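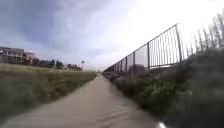
Last updated: October 13, 2024

Ticket: Broadband drops out in the evening, Destthorpe village hall
Raised by: Prys James
Status: Open, waiting for line repair
Priority: Normal

Fault as reported
The hall's broadband goes off in the evening and comes back without anyone touching it. When it is off, the router shows a red light on the front and the phone has no dial tone, or a very crackly one. Mornings are usually fine. The card reader stops working, and the online booking diary can't be opened. The film club had to stop a film halfway through.

Equipment
Router is a Zivico, the white one supplied by Tisport when the contract was renewed. Phone is a plain corded handset. There is one extension socket in the kitchen, fitted before my time, and a Bowen wireless booster in the small meeting room. Line length according to Tisport is 1,659 metres from the cabinet.

First checks
Turned the router off, waited 10 minutes, turned it on. Came back and held until the evening, then dropped as before.
Changed the filter on the main socket. No change.
Changed the cable between the filter and the router. No change.
Unplugged the Bowen booster and left it unplugged. No change, so I have plugged it back in. The meeting room is no good without it.

Call to Tisport, first
They ran a line test while I was on the phone and it came back clear. This was in the morning. I asked if they could run it in the evening and was told the test is the same whenever it is run. They asked me to do a factory reset. I did, and lost the wireless name and password, which I then had to put back by hand. The new password is on the card inside the cupboard door. The old one will not work, please stop trying it.

Dropped that same evening.

Extension socket
Took the front off the main socket and plugged straight into the test socket behind it. This cuts out the kitchen extension. It seemed better and I nearly closed the ticket. Two evenings with no drop, then on the third it went off as usual. I have left the router on the test socket anyway. The kitchen phone will be dead while it is like this. If you need to make a call use the one in the office.

Heating
It was suggested that the heating was to blame, as it comes on before the evening bookings. I ran it all of one morning with the router on and nothing dropped. Then I left it off for an evening when the hall was empty, and the line dropped. I am happy it isn't the heating. The same goes for the urn and the stage lights, both tested the same way.

Router log
The Zivico keeps its own log under Advanced, then System, then Events. It only holds 300 lines and then writes over the oldest, so it needs saving the same night or it is lost. I have now saved several. They all show the same thing: the noise figure gets worse, the speed steps down, and then the line lets go. It tries again every couple of minutes until it holds. The wireless side stays up the whole time, which is why phones and laptops still show full bars. Full bars only means you are connected to the router.

Call to Tisport, second
Sent the saved logs by email beforehand and gave the case reference. The person I spoke to had them open, which helped. She agreed the pattern looks like a poor joint outside and not a fault in the building. Engineer visit booked.

Engineer visit
He tested from the main socket and found the pair noisy. Replaced the main socket, as it was old, and tested again with the same result. His meter put the fault out across the field, well short of the cabinet. 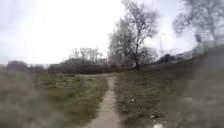
The cable leaves the hall underground on the car park side, and Tisport's plan has a joint marked on it between us and the cabinet. The plan is old and the joint is drawn as a cross with no measurements. The engineer walked the route with me. The cable is meant to follow the dirt path over the grass as far as the short track that crosses it just before the hedge, and he thinks the joint is near where the two meet. He didn't find a cover and said it may have been buried direct. It needs a dig, and that is a different team.

Where we are now
Tisport have raised the dig and are asking the landowner for permission. The estimate is November, no firmer than that. I have asked for a credit on the bill from when the ticket was opened and have not had an answer.

Until it is fixed
Evening hirers should bring a phone that can share its data if they need to be online. Signal is best by the front windows.
Take card payments before the evening starts, or use the offline setting on the reader. It will send them when the line is back — don't put them through twice.
Don't press the reset button on the back of the router. Turning it off and on at the wall is fine but won't help.
If it drops in the daytime, please write the time on the sheet in the office, as that would be new.

Still to do
Chase Tisport about the dig and the credit.
Put the kitchen phone back on once the line is good.
Send Tisport the next saved log.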